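Wurnholm Primary School – Temporary Classroom Block
Pre-occupation inspection checklist, with comments
Inspected by: Wulan Wibisono
Accompanied by: Obaidul Debnath (Stedow, site works)
Visit: December, 8:30 am start

The block has six classrooms and two sets of restrooms, and is planned to take 473 pupils on a shared timetable until the main building can be finished. Items are marked OK, ACTION or HOLD. Anything on HOLD must be cleared before pupils come in.

1. Access and paths
Main ramp, slope and handrails – OK
Path from bus stop – ACTION. Puddling at the low end by the gate. Stedow to regrade.
Site fence between block and unfinished building – HOLD. Two panels are not clipped together. Obaidul says the clips are on order. Temporary ties are not acceptable on the playground side.

2. Electrical
Distribution board labeled – ACTION. Labels for Rooms 5 and 6 are swapped.
Test certificate on site – HOLD. The firm that did the first fix is no longer trading and its paperwork is incomplete. Pangaribuan has taken over the contract and will retest every circuit. We will not accept the old sheets for part of the block and new ones for the rest.
Outlets and covers – OK
Emergency lighting – OK in classrooms. One fitting in the corridor did not come on when tested.
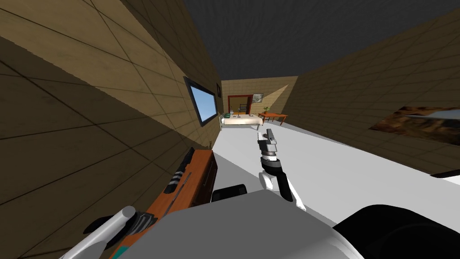 3. Heating and ventilation
Wonavent units, Rooms 1 to 5 – OK
Wonavent unit, Room 6 – ACTION. Runs, but the filter cover is loose.
Room temperature after one hour – OK, around 66 degrees in each room
Radiator guards – OK

4. Fire safety
Alarm heard in all rooms – OK
Exit doors open without a key – ACTION. Rear door sticks and needs planing.
Extinguishers in place and tagged – OK
Assembly point sign – ACTION. Still shows the old location. Dimas Pasaribu has the new plan.

5. Restrooms and water
Hot water temperature at sinks – OK
Flushing record – ACTION. Started late, with five days missing. Yusri Simanjuntak to restart the log and send a copy each week.

Overall result: NOT READY. Two items on HOLD.
Corridor light to be replaced and tested again at the next visit.
Copies to Rizal Lumenta, school office, and Pangaribuan.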